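홈 | 학과소개 | 교과과정 | 캡스톤 | 자료실 | 로그인

캡스톤 디자인 최종보고서
양팔 시뮬레이션에서 카메라 시점 변화가 모방학습 정책에 미치는 영향
작성: Desta Tufa (3조)
제출: 10월

1. 왜 이걸 했나

중간발표 때는 주제가 "양팔 로봇 물건 옮기기"였음. 너무 넓다는 지적을 받아서 줄였다. 줄인 결과가 시점 문제. 학습할 때 쓴 카메라 위치에서 조금만 옮겨도 정책이 무너진다는 얘기는 선행연구에 많은데, 얼마나 옮기면 무너지는지, 그리고 학습 데이터에 시점을 섞어주면 얼마나 버티는지를 우리 환경에서 직접 재보고 싶었다. 실물 로봇은 예약이 안 잡혀서 전부 시뮬레이션으로 진행. 실물 검증은 이번 보고서 범위 밖이다.

2. 환경

시뮬레이터는 연구실에서 쓰던 Lurska를 그대로 받아 씀. 데이터 수집 스크립트(Bollen)는 선배 코드 위에 우리가 조금 고친 것. 팔 두 대, 각각 평행 그리퍼. 테이블 하나. 과제에 쓰는 물체는 초록색 구이고, 빨간 상자는 방해물로 넣었다. 구를 한쪽 팔로 잡아서 반대쪽 팔에 넘겨주면 성공. 넘겨받은 팔이 구를 들고 2초 버텨야 성공으로 친다. 처음엔 버티는 조건이 없었는데 그러면 스치기만 해도 성공으로 찍혀서 나중에 추가함. 그 전에 뽑은 숫자는 전부 버렸다.

구를 고른 건 자세를 신경 안 써도 돼서. 대신 굴러간다. 초반 3주 정도를 마찰 계수 맞추는데 날렸음. 구름 마찰을 기본값으로 두면 그리퍼가 살짝만 건드려도 테이블 밖으로 나가버려서 에피소드가 거의 다 실패로 끝났다. 값을 올리니까 이번엔 너무 안 굴러서 비현실적이고. 결국 중간값으로 타협했고 설정 파일에 적어둠.

방해물 상자는 에피소드마다 위치를 무작위로 바꾼다. 팔의 작업 경로 안에는 안 들어가게 범위를 제한했고, 카메라 쪽으로 가까이 놓이는 경우는 허용. 화면에 상자가 일부만 걸리는 경우도 그냥 뒀다. 이런 프레임을 빼면 정책이 상자 윗부분만 보이는 상황을 한번도 못 보고 학습하게 됨.

3. 데이터

시연은 스크립트 정책으로 자동 생성. 사람이 조종한 건 없다. 성공한 에피소드만 저장해서 총 2000개. 구의 초기 위치는 테이블 가운데 부근에서 균등분포로 뽑았고, 두 팔은 그리퍼를 벌린 상태로 시작한다. 시작 자세에도 작은 노이즈를 줬다.
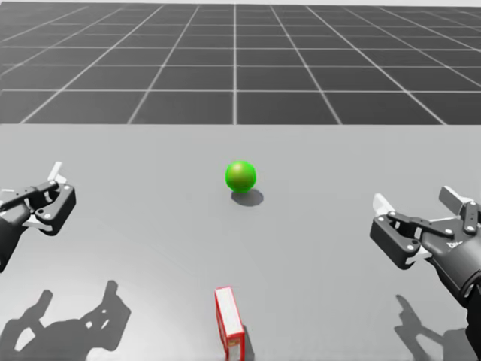 관측은 RGB 한 장이랑 관절각. 깊이는 안 썼다. 처음에 깊이도 넣어봤는데 학습 시간이 너무 길어져서 뺌(여유 있었으면 비교표에 넣었을텐데 아쉽다). 조명은 고정. 그림자가 위치 단서로 쓰였을 가능성이 있어서 5절에 따로 적음.

데이터셋은 두 종류로 나눴다.

고정 시점: 카메라 위치 한 개로 2000개 전부 렌더링.
혼합 시점: 같은 2000개를 카메라 위치 11개로 나눠서 렌더링. 에피소드 안에서는 시점이 안 바뀌고 에피소드마다 바뀐다.

궤적은 두 데이터셋이 똑같다. 렌더링만 다름. 이렇게 해야 시점 말고 다른 요인이 안 섞인다고 조교님이 알려주심.

4. 학습 및 평가

네트워크는 Sisay 설정 그대로. 이미지 인코더 + 행동 묶음 예측. 구조는 손 안 댔고 배치 크기만 GPU 메모리에 맞게 줄였다. 두 모델 다 같은 스텝 수, 같은 시드 3개. 체크포인트는 마지막 것만 사용. 중간에 제일 좋은 걸 고르면 평가셋에 맞춰 고르는 꼴이라 안 했다.

평가는 조건당 200 에피소드. 조건은 네 가지.

(가) 학습 때와 같은 시점
(나) 카메라를 옆으로 조금 이동
(다) 카메라를 옆으로 많이 이동
(라) 높이 변경

(나)~(라)의 카메라 위치는 혼합 데이터셋의 11개에 포함되지 않는 위치로 골랐다.

5. 결과

고정 시점 모델은 (가)에서 제일 높았다. 혼합 모델보다도 높음. 같은 용량으로 시점 하나만 외우면 되니까 예상한 결과다. 문제는 (나)부터. 옆으로 조금만 옮겨도 성공률이 절반 밑으로 떨어졌고 (다)에서는 성공이 거의 없었다. 실패 모양이 재밌는데, 팔이 헤매는게 아니라 자신있게 엉뚱한 곳을 집는다. 카메라가 움직인 방향만큼 일정하게 빗나감. 픽셀 위치를 바로 행동으로 연결해서 외웠다고 보면 설명이 된다.

혼합 모델은 (가)에서 조금 손해를 보고 (나)에서는 거의 안 떨어졌다. (다)는 떨어지긴 하는데 절반 이상은 유지. (라)가 의외로 약했다. 혼합에 쓴 시점들이 대부분 좌우로 퍼져있고 높이 차이가 작아서 그런듯. 데이터 만들 때 높이도 넓게 뿌렸어야 했다. 다시 렌더링하려면 며칠 걸려서 못 고침.

시드 간 차이는 혼합 모델 쪽이 작았다. 고정 모델은 (나) 조건에서 시드에 따라 결과가 꽤 달랐고, 시드 하나는 다른 둘보다 눈에 띄게 나빴음. 원인은 못찾음.

그림자 확인 실험. 발표 직전에 급하게 한 거라 조건당 에피소드 수는 같지만 시드는 하나뿐이다. 평가 때 그림자를 끄고 돌려봤더니 두 모델 다 성공률이 내려갔다. 고정 모델이 더 많이 내려감. 구가 테이블에 닿아있는 위치를 그림자로 읽고 있었을 수 있다. 다만 그림자를 끄면 화면 전체 밝기도 같이 바뀌어서 이것만으로 단정은 못 함. 광원 방향만 돌리는 실험이 더 깔끔했을 것.

상자의 영향은 작았다. 상자가 있는 에피소드랑 없는 에피소드를 나눠 봤는데 혼합 모델은 차이가 없었고, 고정 모델은 상자가 구랑 화면상 가까울 때만 조금 나빠졌다. 색이 확실히 달라서 구분이 쉬웠을 거라고 생각한다. 초록 상자로 바꿔보자는 의견이 나왔는데 시간 부족.

6. 넘겨주기 단계에서의 실패

성공률만 보면 안 보이는 게 있어서 따로 씀. 실패 에피소드 영상을 화요일 하루 잡고 조원들이 나눠서 봤다. 유형은 크게 집기 실패, 넘기다 떨어뜨림, 받은 뒤 놓침. 고정 모델은 시점이 바뀌면 대부분 첫 단계에서 끝난다. 혼합 모델은 집기까지는 잘 가는데 넘기다 떨어뜨리는 비율이 높다. 두 그리퍼가 겹치면 구가 가려져서 안 보이는 순간이 생기는데 거기서 받는 쪽이 너무 일찍 닫음. 손목 카메라를 추가하면 나아질 것 같다. 다음 학기 팀이 이어서 하면 여기부터 보는걸 추천.

7. 한계

- 시뮬레이션만 함
- 물체가 구 하나
- 스크립트 시연이라 동작이 단조롭다
- 시점 높이 분포가 좁음
- 그림자 실험은 시드 1개

코드랑 설정 파일은 조 공유폴더 Jedley에 올려둠. 렌더링 스크립트 돌릴 때 경로가 절대경로로 박혀있으니 수정하고 쓸것. 카메라 위치 목록은 설정 파일 맨 아래에 있다.

관련 자료
캡스톤 3조 중간발표 자료
Lurska 설치 메모 (조교 배포)
Bollen 데이터 수집 스크립트 사용법
최종보고서 양식 및 제출 안내
지난 학기 캡스톤 보고서 모음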